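The Bus Shelter That Ate a Budget

Prista has been promised a new bus shelter on Zuvska Road for so long that the promise has outlived two mayors and the bus company that first asked for it. The money was set aside last July. The old shelter came down that same month, and since then people waiting for the number 13 have stood on a square of bare concrete with four bolts sticking out of it.

The council says the project is "moving through its stages." I asked for a list of the stages and got a one-page chart with arrows. Two of the arrows point back to the box they started from.

What the chart doesn't show is the strip of ground behind the curb, which the town believed it owned and which the Kontogiannis family, who run the feed store next door, believe they own. Both sides have a map. The maps disagree by the width of a bench.

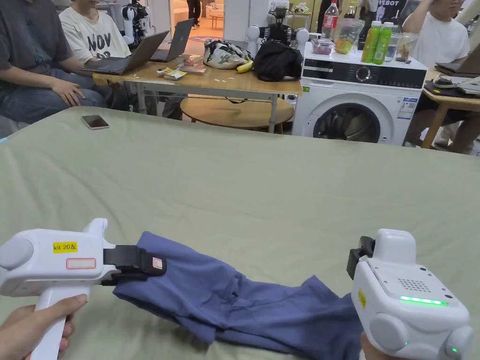 Markos Petridis thinks the land question is a convenient excuse. The town put up the last shelter on the same spot and asked no one, he told me, and if the ground was good enough then, it's good enough now. He has written to the council four times and has had one reply, which thanked him for his interest in cycling.

I have some sympathy with the suspicion, though less with the theory. A council that wanted to kill a bus shelter could do it with far less paperwork. My guess is duller. The file went from roads to property, property sent it to the lawyers, and at each desk it waited for somebody to ask about it.

Meanwhile the budget has been quietly nibbled. The first sum announced would have paid for a roof, three walls, a bench and a light. The version in the winter papers has a roof and two walls. The light is now "subject to review," and the bench is gone from the drawing altogether.

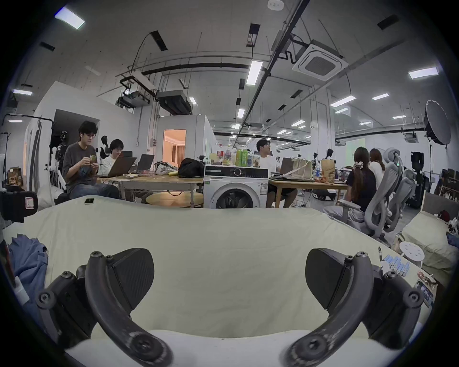
Some of what was saved went on a survey of passengers. The council mailed out 3000 forms and got 300 back, and of those, 200 said they would like somewhere to sit. You could have learned as much by standing at the stop for ten minutes in the rain, but then there wouldn't have been a report.

Areti Tzavaras, who represents the ward, defends the survey. She says outside grants depend on proof of need, and that Grilta, the next town over, got its shelters by sending in exactly this kind of paper. That may be true. I went over to Grilta to look, and the shelters are fine – plain metal, a bit drafty, all of them with seats. 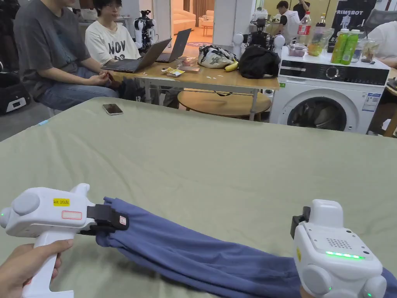

She also told me the land dispute is close to being settled, with the family prepared to lease the strip for a token rent. At the feed store they said they had heard the same thing, from her, and were waiting to see something in writing.

The matter is listed for the council meeting on Tue 7 February, ninth on the agenda, after parking permits. It was ninth last time as well, and the meeting ran out of time at item seven.

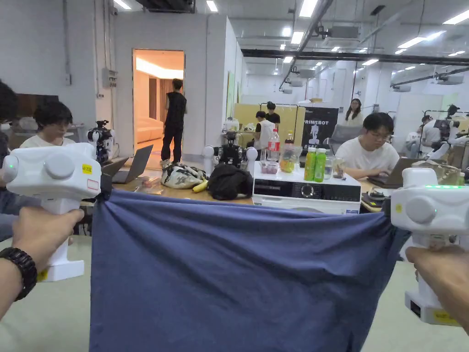
Two hand-held grippers holding up a dark blue cloth.

If it does get heard, members will be asked to "note progress." There is no vote attached, and no start date in the papers. Petridis plans to go anyway. He'll be taking the 13, assuming it stops.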